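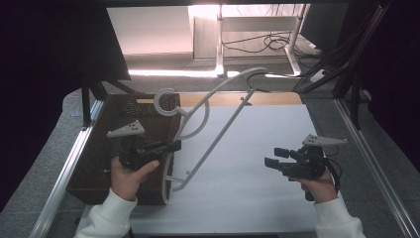

Teaching by hand: our gallery from the Brutilura bench

Hi all, and welcome to the picture page! I'm Shagufta, and I spend a good chunk of my week showing a robot how to do ordinary jobs by doing them myself, over and over, with a gripper in each hand. It's a bit like teaching a kid to tie their laces (except the kid never gets bored, and I do).

Basket and stand, two hands

A gripper on each side, the woven basket on the left and that grey bent-rod stand in the middle. I love this setup and I also grumble about it constantly! The curves on the stand take some getting used to, and my first go at it back in August was all elbows. Noman Dhanial reckons I still hold my breath when I reach for the hook. He's probably right.

We aimed for 300 demonstrations on this task and I did 39 of them in one sitting, which I don't recommend to anyone with wrists. Talha did the next 21 and was far tidier about it, the show-off. You get a feel for the grippers after a while: slow coming in, a little pause before you close the fingers, then don't rush the way out. If you fumble, just start that one again and keep your colourful language to yourself.

Tane Tapsell is keen to have a turn next, so we've put him down for 4 practice runs before he does any for keeps. If you'd like a go too, drop me a line and I'll find you a spot at the bench.

Page updated Nov 2, 2024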